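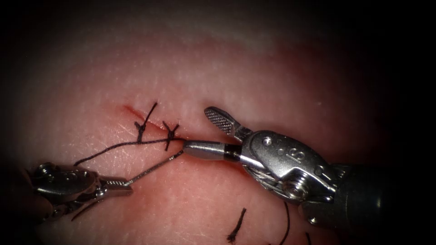
Zastell 缝合垫与打结记录

说明文件

最后修改：2021年3月13日
维护：Rodrigo Esteves（录入、脚本、本文大部分文字），Zulmira Brandão（判读、复核、附录里所有不客气的批注）

先说清楚能拿它干什么

Zastell 是一份关于练习用缝合垫的记录。垫子怎么坏的，切口怎么变形的，线结在上面待得住待不住，都记在表里。总共 400 针，全部是间断缝合，分布在 13 块垫子上。每一针占一行，每块垫子另有一份单独的履历。

如果您打开这个文件夹，是想找一份能证明“练得多就缝得好”的数据，请关掉。我们没有测这个，也不相信用这点材料能测出来。如果您想知道某种垫子值不值得买，这里有些东西可以看，但请先读完“已知问题”一节再下单。读完以后您也许会和我们一样，觉得这类产品的说明书写得太轻松了。

起因

Quintela 的练习室换过一批垫子。供货的是 Limoreck，包装上写着可以反复穿刺 2,000 次，质感“接近真实皮肤”。我们对前一句话有疑问，对后一句话有更大的疑问。2,000 次穿刺，扎在哪里？一整块垫子上散开来扎，还是在同一条切口的两边扎？这两种用法差得远。按前一种算，随便哪块硅胶都能吹到这个数；按后一种算，我们用过的垫子里没有一块撑得住，至少切缘撑不住。

我们写信问过 Limoreck。回信很客气，附了一份宣传册，里面把同一句话换了个字体又印了一遍。

于是从九月开始，Brandão 提议干脆自己记。当时的想法很简单，每缝一针就写一行，等垫子换下来再看。后来发现“每缝一针就写一行”这件事本身就很难做到，缺行漏行的情况在下文有交代。

文件清单

stitches.csv
主表，400 行，每行一针，9 列。

pads.csv
垫子履历，13 行，每行一块垫子。内容包括启用时的状态、切口的走向和先后、换下来的理由。

thread.txt
线材的情况。用的是 Vuker 的黑色编织线，纯文本，没有格式，想到什么写什么。

notes_zb.txt
Brandão 的批注。没有整理过，语气也没有整理过。

knots/
结的近照，按垫子分目录。照片和主表的行不是一一对应，请不要强行去配。

old/
早期录入的原稿。保留下来是为了让人能查到我们改过什么，不建议使用。

主表各列

pad
垫子编号，字母加数字。字母代表批次，数字代表拆封先后。批次由我们自己定，Limoreck 的外包装上没有可靠的批号。

cut
这一针落在垫子的哪条切口上。切口按划开的先后编号，从一开始。同一块垫子上的切口越靠后，状况越差，因为前面的切口已经把附近的材料扯松了。分析时如果把它们混在一起，结论多半站不住。

order
这一针在该切口上的次序。大多数切口从中段缝起，再往两头补，少数从一端依次缝到另一端。我们没有统一要求，后来有些后悔。

bite
进针点到切缘的距离，分“近”“中”“远”三档。开始时我们用尺量，很快就放弃了：软垫一按就变形，尺子压上去读到的数和抬起来读到的数不一样。凡是有人给您一份软垫上的边距数据，精确到小数点后面，请问一问他是怎么量的。

knot
结的形态。取值为“方”“滑”“叉”“不明”。“叉”指两端线尾散开、从上面看像个叉的小结，它描述的只是外观，和结打得对不对没有必然关系。很多人一看到叉就打高分，也有很多人一看到叉就扣分，我们觉得两种人都没把结翻过来看。

side
结落在哪里，取值为“切缘左”“切缘右”“正上”。教科书一般要求把结拨到一侧，不要压在切口上。我们照实记录，没有拿它当评分项。垫子不会因为结压在切口上就愈合得慢，垫子根本不愈合。

tail
线尾长短，“短”“长”“不齐”。“不齐”占了相当一部分，原因无非是剪得随意。

edge
拉紧之后切缘的状态，“对合”“外翻”“内卷”“错位”“撕”。这一列最要紧，争议也最多，详见下文。

by
判读人，取值为 RE 或 ZB。两人都判过且意见不同的，记 ZB 的意见，RE 的意见写在批注里。这个规矩是 RE 自己提的，他现在仍然认为合理，不过不像当初那么肯定。

垫子

Limoreck 的垫子是浅粉色的，表面压了细纹，看上去有毛孔和浅浅的皱褶。产品页花了很大篇幅讲这层纹理，说它有助于“沉浸”。就缝合练习来说，我们没看出纹理有什么用处。针不认识毛孔。真正影响手感的是表层下面那层材料的韧性，以及有没有网布，而这些在产品页上只有半句话。

拆封的时候，垫面往往有一层滑腻的东西，擦掉以后会好一些，过几天又会渗出来。我们没有做成分分析，也不打算猜。要提醒的是，这层东西会让线打滑，刚启用的垫子上，第一个结松掉的情形比后面多。主表里凡是新垫子的头几针，请不要拿来评价打结的人。

颜色也会变。放在窗边的那几块垫子，朝光的一面比背光的一面黄得快。对缝合没有影响，对拍照有影响：照片里切口周围颜色偏一点，就会有人以为那是材料受损。我们自己也上过这个当，后来回头改了几行。

垫子损坏的方式，按我们见到的，主要是下面几种。

切缘被线割开。这是最常见的。线拉得过紧，或者进针太靠近切缘，线就像刀一样往切口方向走，把针孔拉成一条缝。垫子一旦开始这样裂，后面在附近再缝，几乎必然接着裂。

表层和底层分家。从侧面能看到一道空隙，按下去会有气往外跑。出现在切口密集的地方。这种垫子从正面看还挺体面，缝起来却完全是另一回事，针穿过表层以后会在夹层里乱走。我们在 pads.csv 里把它记作“分层”，一旦记了，这块垫子后面的行就该谨慎使用。

切口合不拢。垫子用久了，划开的口子会自己张着，松手以后不回弹。有人说这样更像真的伤口，因为真的皮肤有张力。我们不太买账。张力和疲劳在手上是两种感觉，前者会往回拽您，后者只是懒得动。

针孔连片。同一条切口反复拆了再缝，两边的针孔越来越密，最后连成一排虚线，一拉就整排断开。Limoreck 的 2,000 次如果是按这种用法来数，我们很想看看他们是怎么数完的。

切口

切口都是用手术刀片徒手划的，短直线为主，有横有竖有斜。斜着的对右手持针的人稍微顺一些，这是个人感受，没有统计支撑。深度没有控制好，这是整份数据里最大的毛病之一。同一条切口，下刀的一头常常比收刀的一头深，于是两端的针咬到的层次不同，edge 一列的差异有一部分就是这么来的。

切口里面有时会涂一点红色，目的是让切缘更容易看清。红色会沿着切缘往外洇，洇到哪里和涂的多少、垫面油不油有关。请不要把红色的范围当成切口的宽度，也不要拿它来推断别的。old/ 目录里有一版表格设过“渗出”这一列，是我们早期头脑发热的产物，已经删掉。

线

Vuker 的黑色编织线，价格便宜，颜色显眼，这两点我们没有意见。

编织线的摩擦力大，打结容易站住。这对初学的人是好消息，对评价他们的人是坏消息。一个在编织线上看着牢靠的结，换成光滑的单丝线，可能自己就散了。我们记录的每一个“方”，前提都是这种线。谁要是把这里的结论搬到单丝线上去，出了岔子请不要写信给我们。

Vuker 的包装上标了规格，同一盒里抽出来的线，手感却有粗有细。我们没有测量直径的工具，Brandão 用指甲捋，说有差别；Esteves 也捋了，说没有。这个分歧写进了 thread.txt，没有结论。

线用到后半段会起毛。起了毛的线穿过垫子时会把针孔带大，还会把红色和垫面的碎屑一起拖出来。正常做法是换线，练习室的实际做法是继续用。主表里没有记录线的新旧，这是个疏忽。

长线头也是麻烦。缝完一针没有及时收线，余下的线会拖在垫面上，从前一针底下或者旁边绕过去。下一针打结时，它很容易被带进结里。照片里遇到这种情况，光看照片常常分不清哪一截属于哪个结，这样的都归为“不明”，没有猜。

结

关于结，我们想多说几句，因为外面流传的打分表实在太多。

大部分打分表看的是从上方能看到的东西：线尾齐不齐，结的位置偏不偏，针距匀不匀。这些都容易看，也容易拍下来。可是一个结牢不牢，主要取决于每一道绕的方向和拉的方向，而这些在收紧以后基本就藏起来了。从上面看规规矩矩的结，翻开来是个滑结，这种事我们遇到过，而且遇到的次数让人不舒服。

所以 knot 一列里的“方”和“滑”，只有在结被挑开看过之后才会填。没有挑开的，哪怕外观再像，也填“不明”或者“叉”。挑结很费时间，也会毁掉这一针，很多人不愿意让自己刚缝好的东西被拆掉，这可以理解。由此产生的偏差是：被挑开的结多半是本来就看着可疑的，或者是缝的人不在场的。因此“滑”在挑开的结里所占的比例，肯定高于它在全部结里的比例。请不要引用那个比例。已经有人引用过了，引用时还把小数点写得很精确。

松紧没有单列。我们试过用“能不能塞进针尖”来判断，试了几块垫子就停了。垫子软，硬塞总能塞进去。

两人判读

每一针先由一人判读，抽出一部分再由另一人复核。两人的意见在 knot 和 side 上大体一致，在 edge 上经常吵起来。

争论集中在“外翻”和“对合”之间。教科书喜欢轻微外翻，认为愈合以后会平下来。垫子不会愈合，也就不会平下来，那么多少算轻微？Brandão 的标准是“侧光下能看到一道脊”，Esteves 的标准是“手指滑过去能感觉到”。这两个标准有时给出同样的结果，有时不给。我们最后按前者统一，理由很朴素：照片上可以看光影，看不了手感。

侧光也有它的问题。光从一侧打过来，任何一点起伏都会显得很夸张；光从正上方下来，外翻的切缘又会被照平。knots/ 里的照片用光不统一，有些四周很暗，只有中间一块亮，暗处的细节请当作没有记录。单凭照片复核 edge，我们认为不可靠，哪怕复核的人很有经验。经验丰富的人在这件事上的主要优势，据我们观察，是说得更有把握。

“撕”这一档反而没有什么争议。撕了就是撕了。

和真皮肤的关系

经常有人问，在这种垫子上缝得好，到了真的组织上是不是也缝得好。我们不知道。我们也没有见到让我们信服的材料。

能说的只有一些零碎的不像。垫子不出血，不肿，不分层次地滑动，也不会因为夹得太狠而坏死。用镊子粗暴地夹垫子的边缘，留下的印子过一会儿就弹回去，练的人由此学到的是“夹狠一点没事”。这恐怕是垫子教给人的最糟糕的东西，而它在任何一张打分表上都不扣分。垫子又比皮肤更容易被线割开，于是练的人会学着少用点力，这倒可能是好事，也可能让人在真组织上拉得不够紧。两头的偏差加起来是什么，谁也没有算过，我们同样没有。

Limoreck 的宣传册上有一句“受到专业人士认可”。我们想知道是哪些专业人士，认可了什么。

已知问题

缺行。有些针缝了没有记，尤其在练习快结束、大家着急收拾的时候。缺的行没有补，补出来的只会是回忆。400 是记下来的针数，缝过的针比这多，多出多少说不清。

垫子之间不均衡。有的垫子上针很多，有的才用了没几针就因为分层换下来了。按垫子求平均再互相比较，意义不大。

批次不可信。前面说过，批次是我们按到货先后自己编的。同一箱里的两块垫子硬度也能差出一截，用拇指按一按就知道。

没有记录缝的人。这是有意为之，练习室的人不多，写了代号也等于写了名字。后果是您没法区分“垫子不好”和“手不好”。有人为此批评这份数据没有用处，这个批评我们接受一半。

温度。垫子冷的时候发硬，热的时候发黏，冬天早上和夏天下午像两种产品。表里没有温度这一列。

切口深度不匀，线的新旧未记，照片光线不一，这些上文都写了，列在这里只为方便查找。

pads.csv 里的“换下理由”由当时在场的人填写，用词没有统一。“烂了”“不行了”“太丑”都出现过。“太丑”那一块其实还能用，后来被人剪成小块垫桌脚去了。

不建议的用法

不要用来给产品排名。我们只用了 Limoreck 一家，没有对照。我们对它有怨言，不代表别家更好，也可能别家更差，只是还没轮到我们去抱怨。

不要用来给人评分或者设及格线。

不要从中推算垫子的寿命然后写进采购预算。已经有人这么做了，买少了。

不要把 knot 里的“叉”合并到“方”里去凑数。

勉强可以的用法

看切缘损坏和进针距离之间的关系。“近”这一档里“撕”比较集中，这一点在各块垫子上都看得到，也符合常识。符合常识的结果我们照样检查过，没有发现录入上的毛病。

给新来的人看垫子用坏了是什么样子。这可能是 knots/ 目录最有用的地方。产品页上的垫子永远是新的。

拿去练习数据清理。这份表足够脏。

保管和拆线

下面几条是练习室自己的做法，写在这里，免得每次有人问。

垫子平放，不要叠。叠着放会互相印上纹路，还会粘。

用完拆线，从结的一侧剪，贴着垫面剪，再从另一侧抽出来。图省事直接扯，针孔会被扯豁。

红色残留用温水和一点洗洁精洗，晾干，不要用酒精反复擦，擦几回表面就发涩发白。Limoreck 的说明书上写可以用酒精，我们照做过，结果见 pads.csv 里备注为“发白”的那几块。

扑一点玉米淀粉可以压住那层滑腻，但淀粉会卡进切口，缝的时候线会带着粉走。要不要扑，看您更讨厌哪一个。

切口用到合不拢就别再用了，在旁边另划一条，离旧的远一些。离得太近，两条切口中间那一条窄边很快会整个掀起来。

更改记录

第一版：主表和垫子履历，另有“渗出”“美观”“松紧”三列。

第二版：删去“渗出”。补上 side。

第三版：删去“美观”。这一列当初是有人坚持要加的，两人判读的结果几乎没有关系，留着只会让人误用。

现行版：删去“松紧”。knot 增加“不明”一档，把原来凭外观填的“方”全部退回重判，退回之后“方”少了很多。edge 统一按侧光标准重看了一遍，只改了当时垫子还在手边的行；垫子已经扔掉的维持原判，在批注里有标记。

来自 notes_zb.txt 的几条

全文请看原文件，这里摘几条和主表有关的。

“这条切口划得像锯的，后面几针我不判。”

“RE 说对合，我看是内卷。垫子已经被他洗了，没法再看。”

“线尾长成这样，叫人怎么看底下的结。”

“同一个针孔进去三回了，算一针还是三针？先算一针。”

“新垫子，油，结自己退了半圈。不怪人。”

“请不要再用铅笔在垫子上标号，洗不掉，照片里像缝线。”

引用和转载

可以随意使用和转载，请保留本文，尤其是“已知问题”那一节。只转表格不转说明的，我们见过一次，那份转载里把“不明”当成空值全部删掉了，剩下的行看起来漂亮得很。

发现录入错误请写明垫子编号、切口和次序，三样都要。只说“有一行好像不对”的来信，我们没有办法处理。对 edge 的判读有不同意见的，欢迎来信，请附上您的标准；Brandão 负责答复，答复可能比较长。

Limoreck 如果愿意说明 2,000 次是怎样测出来的，我们会把原文一字不改地放进这个文件夹。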